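Thread on the fault we had on the teardown cell last month. A few people asked after I mentioned it, so I'm putting it in one place.

Background for anyone new: the cell pulls memory and processors out of retired workstations at our refurb shop in Morura. Memory first, then the socket levers, then the CPU. One arm, one gripper, one operator watching two cells.

On a June afternoon the arm came down on a CPU and kept pushing. It should stop at 5 newtons. The log shows it passed 30 before the drive tripped on its own current limit. The software force limit never fired.

The operator hit the stop after the trip, so the stop button had nothing to do with it. I want that on record. The first version of the report said the operator stopped it.

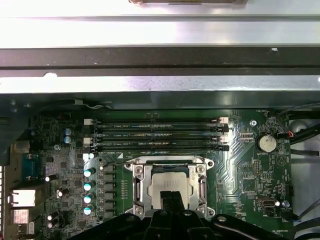
The force limit is set per step, and that is where the fault was. Each step loads its own limit when it starts. The memory step is allowed a lot more force than the CPU step, for the latches. If the memory step finds no modules it ends early, and on that path the next limit was never loaded. A board like this one, with all four DIMM slots empty, goes straight down that path. The gripper fingers then reach the CPU with the memory limit still active.

We had run 297 units on that software version without seeing it. Nearly all of them came in with memory fitted. The supplier that ships to us from Vekmont had started pulling the modules before sending, and our intake form has no box for that.

Damage: one cracked socket, one processor we won't resell, a bent finger pad. No one hurt. The guard door was shut and the interlock worked when we tested it afterward.

Guoqing Cheng found the cause in the log the next morning. The limit value was printed on every line. I had looked at the same log the night before and only read the force column.

What changed:

The limit now gets loaded before any move, whichever way the last step ended. If the value doesn't match the step, the arm won't start.

The current limit on the drive is lower. It had been left at the factory setting since we installed it.

Empty slots are part of the test set now. We keep two stripped boards on the bench for it.

Still open: the Lellance controller logs force at a slower rate than I'd like, so the real peak may have been higher than 30. I've asked them for a faster log option. No answer yet. I'll add to this thread when I get one.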